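Last updated: April
By Teodoro Lacson
3 min read

Genalyn Mangubat keeps the rulebook for the two-armed benches at Skillby, and she is quick to tell you it began as a sheet taped to a door. "I wrote it on a Friday, after a long week, and it had 17 rules," she told me, laughing. "People read the first 3 – maybe – and then they went and got coffee."

The version they use now is shorter, and she's fond of it the way you'd be fond of an old recipe card. Each task gets a written start layout, and one arm stays put while the other is carrying something.

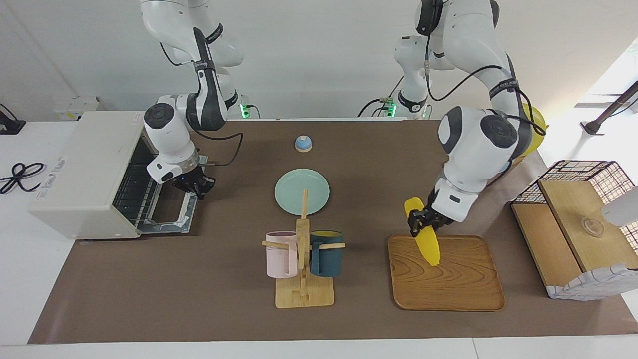
Who is allowed to restart an arm after a stop? The operator who signed on for that session, and only after walking over to look at the table.

She borrowed that one from her years at Galang, where restarts were done from a desk across the room. "I never liked it," she said. "You want your own eyes on the thing, even if it's a toy banana."

New operators spend up to 53 minutes on the stop button alone, which some of them grumble about, and she lets them grumble. The log sheets she reads herself, usually over lunch.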